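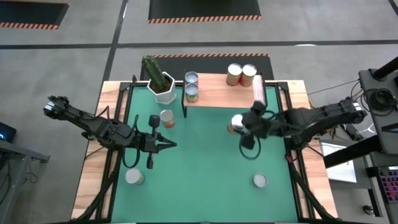
Green work surface, wood down both sides, concrete floor.

So I've been painting the spare room, and I am now a person with opinions about green. I went in thinking I'd pick one in an afternoon. That was back in January!

My first mistake was taking home 20 of those little paper swatches and taping them all up at once. They looked great at the store and then the sun went down and half of them turned into pea soup. My friend Vaida came by, squinted at the wall for a while and told me to take down anything I was being polite about. That got me to 6, and I bought sample pots of those.

The one I loved most on paper was terrible in real life (minty, like a dentist's waiting room). The one I'd only grabbed to fill out the row kept looking better every morning. It's a soft, slightly dusty green, and next to the old pine shelves it makes the wood look warmer — I did not see that coming.

Then I got to the paint itself. Two cans came to $82, and I stood at the register in Edlow doing math in my head about how badly I wanted this. Pretty badly! I also bought a decent angled brush, and if you're still cutting in with the floppy one from the bottom of the drawer, please go treat yourself.

Two coats did it, except behind the radiator, where I gave up and did what I could with a sponge on a stick. The ceiling line is wobbly in one corner. I've put a tall plant there.

Next up is the floor, and I'm torn. Part of me wants to leave it bare and gray, and part of me wants a huge rug I can lie on with a book. Vaida votes rug. If you've lived with a gray floor and a green wall for a winter or two, tell me in the comments whether it felt cold, and which bulbs you used, because mine are way too yellow at 9 p.m.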